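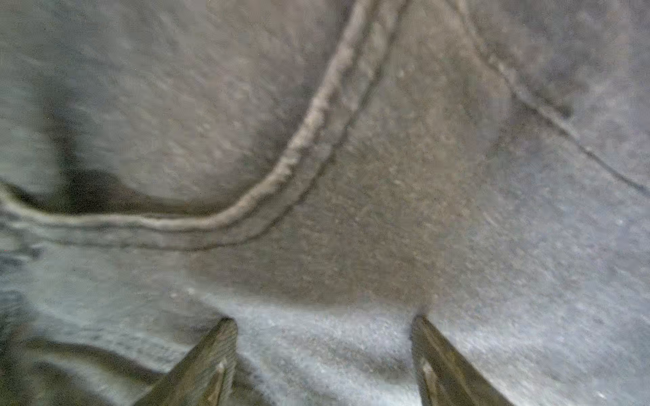

Thread: Black jeans going gray - dye, vinegar, or leave them alone?

Board: Mending & Fabric Care

rustyneedle_dre
Ok denim people, I need opinions. I have a pair of black jeans from Dramanetti that I love more than any other clothing I've ever owned. Perfect rise, perfect leg, and I wore them to everything for three winters. Now they're drifting into that charcoal color, mostly on the seat and thighs, and the waistband is still nearly black so it looks a bit two-tone. I want to redye them before December (big family dinner!). I've been looking at the Zisteo powder in Deep Black. Has anybody here used it on jeans with some stretch in them? Label says 98 cotton, 2 elastane.

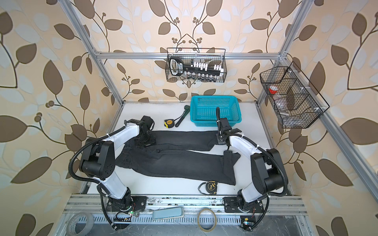 Black jeans, waistband to the left.

plaidandproud
Yes yes yes, do it! I've dyed four pairs with Zisteo and I get excited every single time I pull them out of the bucket. Things I do now that I didn't do on the first pair: wash twice with no softener, weigh the jeans dry, and use a full packet even if the chart says you can get away with half. Salt goes in before the denim. Then stir for the whole hour, put a podcast on, no wandering off. The elastane won't take much color but at 2 percent you won't see it.

hemline_hal
Going to be the grump and say leave them alone. Faded black is a lovely color! People pay extra for it. Home dye on black goes purple or greenish after a few months and then you're stuck redyeing forever. Also the topstitching is almost always polyester, so if yours is gray now it stays gray, and against fresh black it jumps out at you.

plaidandproud
Mine never went purple. Purple is from too little dye or rinsing too hot, I'd bet money on it.

hemline_hal
Mine went purple with a full packet and a cold rinse, so there goes your money, lol. Could be the water. We're on a well out here.

rustyneedle_dre
Ha, ok, I'm in Drerville and our water is hard enough to chew. I did find the old thread on this (post 2665, the one with the bathtub) and half the people there swore by a vinegar soak to "set" the color. Does that do anything before I go buy a gallon of it?

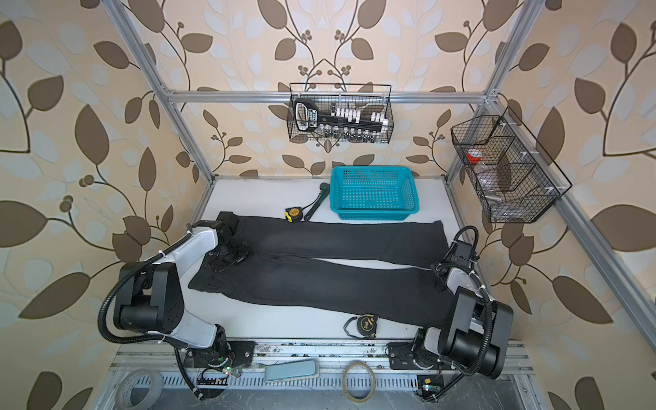
cottonmouth77
Vinegar does nothing for dye on cotton. It's for acid dyes on wool and silk, and the tip has been copied from page to page forever. I have a household handbook from 1937 that already recommends it, for stockings, and those would have been silk! Great book otherwise, the chapter on collars is a delight. For cotton you want the fixative that's sold with the dye, and then cold washes, inside out, short cycle. Hard water is a real problem though. Add a softening agent to the bath.

rustyneedle_dre
That is so good to know, thank you. Skipping the vinegar. Would love to see the collar chapter sometime.

hemline_hal
Agree with cotton on the vinegar. Still say don't dye.

loop_and_lockstitch
Before you do anything, check the weak spots! Belt loops, pocket corners, the crotch seam. If a loop is starting to pull away, restitch it first with cotton thread so the new stitches take the color along with everything else. I use the Grīnberga 40 weight in plain white and it comes out a really nice deep black. It's on 200 meter spools and one lasts me ages. 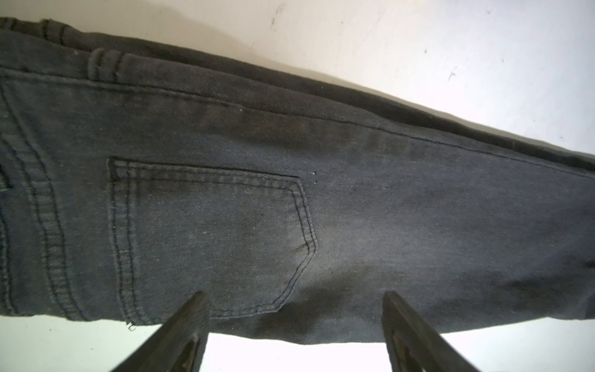

And pick off the lint before they go in. A quick once-over with a damp rubber glove does it, front and back, then turn the pockets out and get the fluff from the corners too. I skipped that once and had pale little specks where the fluff had sat against the denim. Not a disaster but it bugged me all season.

plaidandproud
Rubber glove!! I've been going through sticky rollers like a fool.

rustyneedle_dre
Ok, decision made, sorry Hal. Zisteo, two packets, softening agent, fixative, cold rinse. Loops get checked tonight. I'm off Friday so that's dye day - will report back with the results, purple or otherwise.

hemline_hal
Good luck, I mean it. Wear gloves. Test the inside of the hem first.

cottonmouth77
And run an empty load with old towels after, or your next wash of whites will be a surprise.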